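Donnelly dishes sell out before noon at Brudow spring sale

7 March 2019

Doors opened at nine, line already down the steps. By lunch the tableware corner at the Brudow spring sale was close to bare, with the white Donnelly dishes gone first.

Organizer Sheila Bainbridge said 125 lots came in this year, up from 78 last time. "We ran out of tables," she said. "Had to borrow two."

Keith Inskip took five dishes home for his daughter. Paid $54 for the set. Happy with that.

Rimmed oven and serving dishes were the big draw. Plain white ones with a thin brown or gold edge, mostly, the kind that goes with anything.
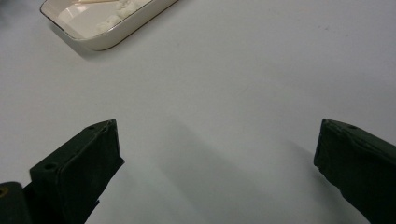 A white ceramic dish with a golden-brown rim, on a white tabletop.

Denise Lockwood, who priced the tableware, said people want shallow dishes agian. Deep casseroles hardly moved last September, and they didn't do much better this time. A few were marked down at one o'clock and still sat there. 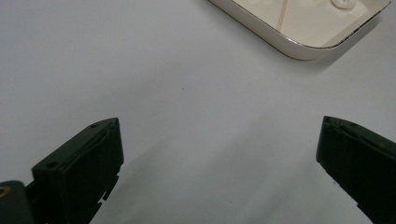
Cream trays did nearly as well as the white. Lockwood had them at $5 each and thinks she could of asked more. Chipped pieces went in a box by the door, pay what you like.

Parking was a headache. Stuart Holroyd moved his van twice and missed the glassware altogether. Next time there will be a sign at the corner, Bainbridge says.

Total takings not in yet. Unsold items can be picked up from the hall until Saturday, side entrance. Bring your lot ticket.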